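The Hultby Block: How a Boarding House Became an Office Building and Then Came Back
Speaker notes, local history evening, Kondley — 29/01/2018
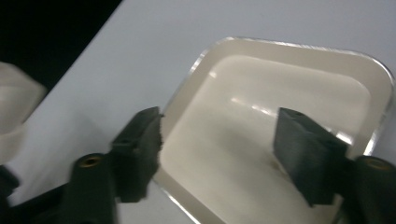

Opening

Thank everybody for coming out in this cold. Mention the coats can go on the chairs at the back. I grew up four streets from the Hultby Block and walked past it for years without once looking above the awnings, so if you've done the same, you're in good company tonight.

Ask for a show of hands: who has been inside? Who remembers the barber shop on the corner? (Let people talk a bit, but keep an eye on the clock.)

The first building

Start with the lot. The corner was a lumber yard before it was anything else, and the deed describes it by the neighbor's fence, which makes it a fun one to trace. The Hultby company bought it in September and had a permit by the following spring. Brick front, stone sills, 2 storefronts on the street side and furnished rooms upstairs.

Read the newspaper notice aloud. Go slowly, it's one very long sentence. The paper gives the cost of the lot as $1000 and doesn't give the cost of the building at all, and I have looked and looked.

The boarders

This is my favorite part, so try not to spend half the evening on it. The census taker found 137 people living upstairs. Railroad clerks, dressmakers, a piano tuner, a whole family from Cirnberg in two rooms at the back. Point out that the city directory for the same year lists far fewer, and explain how directories skipped lodgers who didn't stay long.

The Dvořáček bakery had the left-hand storefront. People always ask about the ovens. They were in the basement, under the sidewalk, and the arched openings are still there behind the boiler.

The office years

Partitions went in, the big staircase was boxed up, and the cornice came down after a piece fell in a windstorm. Be fair to the owners here — the rooms were standing vacant and the roof leaked, and renting to insurance men kept the building alive.

Back to apartments

Talk about the staircase being opened up again, and the paint layers: green, brown, a mustard color, then bare oak. Say that the cornice up there now is a copy made from an old postcard view, and the brackets are spaced a little wider than the originals.

Questions

If someone asks about the ghost, tell the short version. If someone asks about the Cirnberg family, I have their ship record in the blue folder. Remind people about old snapshots of Main Street, and that I'm happy to copy them and give them right back.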